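Wednesday, October 7, 2020

# Brerken robotics club takes on the hardest thing in the house: the laundry

If you've ever watched a robot arm stack blocks and thought, "Sure, but can it do a bedsheet?", the Brerken College Robotics Club would like a word. The club has handed this year's main project over to cloth, and after the first few weeks of the semester the members are having a wonderful time with it, even on the nights when the cloth wins.

The project is called Mastum, and the goal sounds simple enough. Put a pile of mixed fabrics on a table, let a two-fingered arm pick one piece out by its edge, lift it clear and lay it flat. Folding comes later. For now it's all about that first pinch, and the club has found out how much can go wrong in a pinch!

A block stays the same shape when you pick it up. A dish towel doesn't. Grab it in the middle and it turns into a ghost costume, grab it too low and you bring the next layer along for the ride. Thin, see-through fabrics are the worst of the bunch, as the software that looks for edges tends to find the tabletop instead. Fluffy ones cause the opposite trouble: the edges are easy to spot, but the fingers sink into the pile and close on a wad of fuzz.

So the club started a collection. Members brought in scarves, pillowcases, baby blankets, old curtains, a tablecloth that had seen a few too many Thanksgivings, and the fabric bin now holds 104 pieces. Each one gets a tag and its own page in a shared notebook, with a line or two on how it behaves. (Our favorite entry, for a satin pillowcase, reads simply "no.")

Practice happens in the ground floor lab at Janjua Hall. Groups are kept to 3 students per session this fall, with everybody else following along from home on a video call, and it has worked out better than anyone expected. The people in the room drive the arm and shuffle the fabrics between tries. The people at home label the recordings, argue about what should count as a clean grasp, and send new settings over to be tested while the lab is still open. One of the best fixes so far came out of one of those calls: slow the fingers down for the last little bit before they close, so the fabric has time to settle between them and doesn't get shoved away. It's a one-line change, and the whole call cheered when it went in.

By the end of last week the arm had made 1,227 recorded tries. The club is logging the misses as carefully as the hits, and the misses get watched more often. There's a highlight reel of them, naturally, and it includes a long, slow, very dignified attempt to pick up a shadow.

New members start on the driving. Before anyone touches the code, they spend a session moving the arm by hand controller, trying to take hold of one edge and only one edge. Most come out of it with a lot more respect for their own thumbs. After that they can pick a team:

- **Grip**, which works on finger speed, finger pressure and approach angle
- **Look**, which works on finding edges, especially in sheer and white fabrics
- **Log**, which keeps the notebook and the recordings in order and decides what gets tried next

No experience is needed for any of them. Several of this year's most active members came from the costume shop and the textile design program, and they have been a gift to the project. Engineering students tend to say "the thin white one." Textile students can tell you how it's woven, which way it will stretch and where it's going to fray, and that kind of knowledge has been going straight into the Grip team's settings.

All of this is leading up to the Pristora Cup, the regional student contest, which comes around again in April. The household category asks teams to clear a table of mixed items with no human help once the clock starts, and soft goods are worth the most points. A perfect run can earn up to 3,319 points under a scoring system that the Log team has printed out, marked up and taped to the lab door. Brerken entered last time with a cup-sorting arm and finished in the middle of the pack. Sheets and towels are a much bigger swing, and the club knows it.

Next on the list is layers. The arm will have to take the top fabric and leave the one below it in place, starting with pairs that look nothing alike and working toward white on white. The Look team has already asked for that one to be saved for a night when there's pizza.

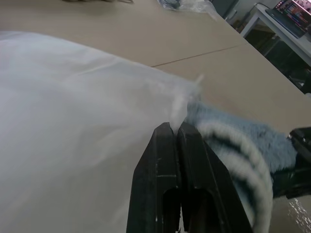

**CAMPUS NEWS / Clubs & Student Projects**

Seen from the wrist of the arm, a bit of sheer white fabric is pinched between the black fingertips, with a fuzzy striped cloth close by. Students from any major can sit in on a Mastum session by video before signing up for a lab spot. Sign-up sheets are posted outside the lab in Janjua Hall and on the club page, and clean fabric donations are welcome, the slipperier the better!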